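Golshifteh Ghasemi
January 31, 2019

1/ We have moved offices. The old place had carpet the color of gravy and one window, which was painted shut. The new place has a mezzanine. I have been told to say "mezzanine" and not "upstairs."

2/ The lease calls it 2,837 square feet of "collaborative volume." I have asked what the volume part means and was shown the ceiling.

3/ So let's talk about the ceiling. It's white. Very white. Whoever planned it had curved beams and ducts to deal with and run the lot right across it, like frosting over a dropped cake. I like it more than I'm willing to say in the team meeting.

4/ The lights up there are long rectangles, and they don't agree on a direction. One runs straight, another heads off at an angle toward the right as if it's remembered an appointment. I lost most of a budget call to this. 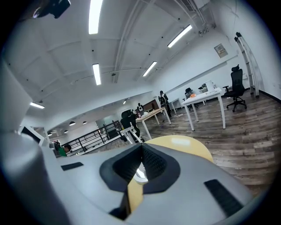

5/ The railing. Black, upright bars, runs along the opening to the lower level. It is the best thing in the building and everyone leans on it. I have now had three performance chats and one breakup debrief at that railing. None of them were scheduled.

6/ Through the opening you get a view of the downstairs lamps, the dark dome kind that hang in restaurants where the fries come in a little bucket. They got domes. We got rectangles. Draw your own conclusions about the org chart.

7/ Sound travels. If you stand at the top and someone below says "between you and me," it is between you and them and all of Clastenov.

8/ Things still in boxes: the good stapler, the bad stapler, my left monitor, a fern from Liepiņa that was meant to arrive first and "set the tone."

9/ Jitwood delivered the shelves in September. To the old office. We carried them down four flights and then up one – sorry, up to the mezzanine.

10/ Facilities sent a survey asking how the light makes us feel. The scale goes from "energized" to "very energized." I put energized. I don't want trouble.

11/ Anyway, come visit. Use the front door, go up, turn toward the railing and lean on it until somebody tells you about their divorce.

Comments

omar_in_payroll: the fries lamps are for "client warmth," it was in the email

Tess B.: We had rectangles at my last job. You stop seeing them after 19 months

plainoatmeal: is the fern ok

Golshifteh Ghasemi: Box 89. We're hopeful.

Recent from this author
Who keeps labeling the milk
I read the whole Omia chair manual
Goodbye to the gravy carpet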